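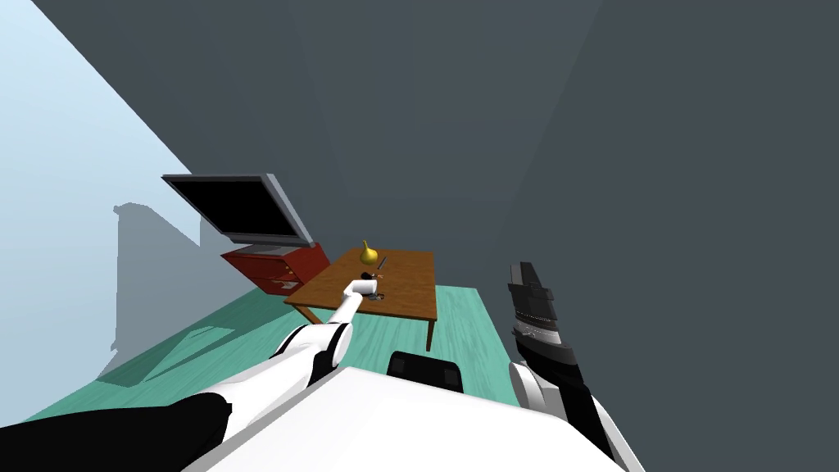

Setting up your first word deck in Dretach

20 Feb 2018

OK, you've installed Dretach and picked your two languages, so let's make a deck of false friends. These are the words that look or sound like one you already know and then mean something else entirely (I once told a whole dinner table in Spanish that I was pregnant, when I only meant embarrassed, and I've been collecting them ever since!).

You'll need the starter list for your language pair. If you skipped it during installation, go back and grab it from the Downloads tab first.

1. Open Dretach and click New Deck. Give it a name you'll recognize later. Mine is called Gillau, after the village where I took my first German class, and yes, I still have to stop and think about it every time.

2. Under Deck Type, choose Pairs. Don't pick Single, even though it's the one already selected.

3. Type the foreign word in the left box and the English lookalike in the right box. So for German, Gift goes on the left and gift goes on the right.

4. In the Real Meaning line underneath, put what the word means where it comes from. For Gift that's poison.

5. Click the little speaker and record yourself saying the word, or choose one of the two built-in voices, Romeo and Kinsella. Romeo is slower and I like him for Italian. Kinsella rushes her endings a bit, but she's great once your ear has warmed up.

6. Hit Save Pair. The boxes clear and you can go straight on to the next one.

Note: Accents matter here! Dretach treats año and ano as two different Spanish words, as it should (one is a year, the other is part of your backside). If your keyboard makes accents a pain, hold down the plain letter and a row of choices pops up.

Caution: A deck holds up to 1,000 pairs, and the program won't warn you when you're getting close. It just stops saving. I lost an evening of Portuguese that way, so please look at the counter in the corner now and then.

Choosing how often you're quizzed

The Practice slider goes from 1 to 5. I'd start at 2 and leave it there until the words stop surprising you. At 5 it'll ask you for the same pair over and over, and you'll start hearing embarazada in your sleep.

If you want rude words kept out of shared decks, tick Family Filter before you click Share. It goes by spelling only, so a perfectly innocent word can get caught when it looks bad in the other language. You can let it back in by clicking the word and choosing Allow.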